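¿Por qué las cosas cuestan lo que cuestan?

Seguro que alguna vez has ido a comprar un helado con las monedas bien apretadas en la mano y, al llegar al mostrador, has visto que costaba más que la semana anterior. ¡Qué rabia da! Te quedas mirando el cartel, vuelves a contar las monedas y te preguntas quién habrá decidido semejante cosa. Pues de eso vamos a hablar hoy, con calma y sin palabras difíciles (bueno, con alguna, pero la explicaremos), porque hay personas que se pasan la vida entera estudiando estas preguntas. Se llaman economistas, y su trabajo se parece bastante al de un detective.

Vamos a imaginar un pueblo que se llama Tello. Tello tiene una plaza, una fuente, una cuesta larguísima que deja sin aliento a cualquiera y 1.494 habitantes, contando a los bebés. En la plaza hay una heladería, Mastico, famosa por su helado de limón. Cada bola vale 20 céntimos — ya sabemos que es baratísimo, pero en Tello las cosas son así y además nos facilita las cuentas.

Un martes de julio hace muchísimo calor. Tanto que hasta los gatos se tumban dentro de la fuente seca. A las cinco de la tarde la cola de Mastico da la vuelta a la plaza, porque 374 personas han tenido la misma idea a la vez: todas quieren una bola de limón. Y en la heladería solo queda helado para 60.

A lo que la gente quiere comprar se le llama demanda. A lo que hay para vender se le llama oferta. Son dos palabras que oirás mil veces en las noticias cuando seas mayor, y ya ves que no tienen mucho misterio. Aquella tarde en Tello la demanda era enorme y la oferta, pequeñita.

¿Qué puede hacer la heladería? Una posibilidad es dejar el precio como está y vender a los primeros de la cola hasta que se acabe. Otra es subirlo. Si la bola pasa a costar el triple, habrá quien diga «uf, mejor me bebo un vaso de agua en casa» y se marche, y habrá quien tenga tantas ganas de limón que se quede. La cola se hace más corta. Ahora bien, también puede pasar que se marche alguien que tenía muchas ganas y pocas monedas, y eso a muchos nos parece injusto. Los economistas discuten sobre estas cosas desde hace muchísimo tiempo, y todavía siguen, así que no te preocupes si tú tampoco lo tienes claro. Puedes preguntarlo en casa a la hora de cenar y verás qué conversación más larga sale.
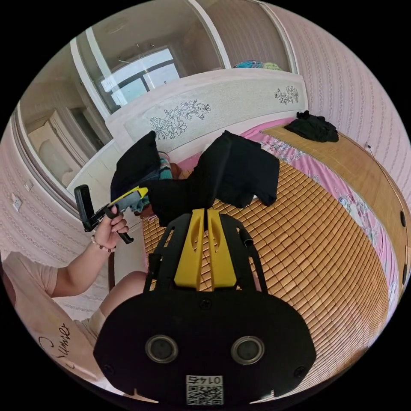
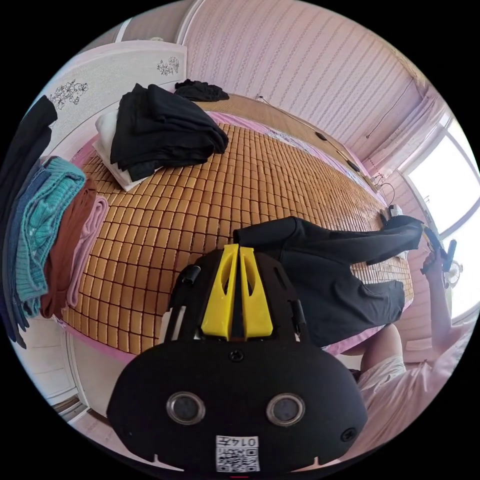 Sigamos con los helados. En la otra punta de Tello, al final de la cuesta, vive una familia que también sabe hacer helado. Cuando se enteran de que en la plaza se vende tan caro y tan deprisa, piensan: «¿Y si abrimos nosotros otra heladería?». Dicho y hecho. Le ponen de nombre Firkier, pintan la puerta de verde y empiezan a vender limón, fresa y uno de galleta que está para chuparse los dedos.

Ahora hay más helado en el pueblo, o sea, más oferta. Y además hay dos tiendas que quieren los mismos clientes. A eso se le llama competencia, que es casi como una carrera, aunque sin zapatillas. Si Mastico sigue cobrando el triple, la gente subirá la cuesta y comprará en Firkier. Entonces Mastico baja un poquito el precio, o pone barquillo gratis, o saca unas sillas a la sombra. Firkier contesta con algo parecido, y los niños de Tello, encantados.

Claro que el precio no puede bajar hasta cero. Hacer helado cuesta dinero: hay que pagar la leche, el azúcar, los limones, la luz de los congeladores y el sueldo de quien sirve las bolas. Todo eso junto son los costes. Si un año se hielan los limoneros de Jesell, el valle de donde vienen los limones, habrá menos fruta, cada limón será más caro y el helado seguramente también, aunque en la heladería no hayan cambiado nada.

Y luego llega noviembre. Llueve, sopla el viento, todo el mundo va con bufanda y por la plaza no pasa casi nadie con ganas de limón. La demanda se ha quedado chiquitita. ¿Qué harías tú si fueras la dueña o el dueño de la heladería? ¿Bajar el precio? ¿Vender chocolate caliente? ¿Cerrar hasta la primavera?

Para probar en casa o en clase

Montad un mercadillo con garbanzos en lugar de monedas. Repartid diez garbanzos a cada jugador y poned a la venta unas pocas pegatinas, menos que jugadores. Dejad que cada uno diga cuánto pagaría y apuntad el precio final en un papel. Después repetid el juego con muchas más pegatinas y comparad los dos papeles. Los garbanzos se devuelven al bote al terminar, que luego hacen falta para el cocido.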